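Shared workshop to stay open through the winter

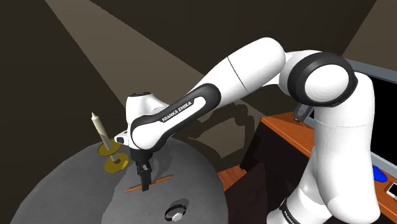

Saqib Rizvi

The Skinolach Centre in Stultunville will keep its shared workshop open throughout the winter for the first time, following a decision by its governing board in January. The manager of the centre, Dinu, met us shortly before the morning session to set out what the change will mean for members.

"We closed for the cold months because the heating bill could not be justified," Dinu said. "Members accepted that, but many of them had work half finished, and some did not come back in the spring."

The centre has 700 registered members, drawn from the town and from neighbouring Skurkcombe. Under the new arrangements the workshop will open at 2 in the afternoon and close at 6, with the main hall unheated and the smaller rooms kept warm. Evening classes will remain suspended until the lighter months.

Asked whether fees would rise, Dinu was cautious. "The board has agreed to hold the present rate for this year. I cannot speak for the year after that, and I would not wish anyone to join on a promise I am unable to keep."

Travel remains a concern. The last bus to Skurkcombe leaves before closing time, and the centre has written to the operator asking for a later service – a request it has made before. "We have two replies on file, both very polite," said Dinu. "Neither contains a timetable."

Members who store materials at the centre are asked to label them clearly and to renew their shelf agreements at the front desk. New applications will be considered in the order in which they are received.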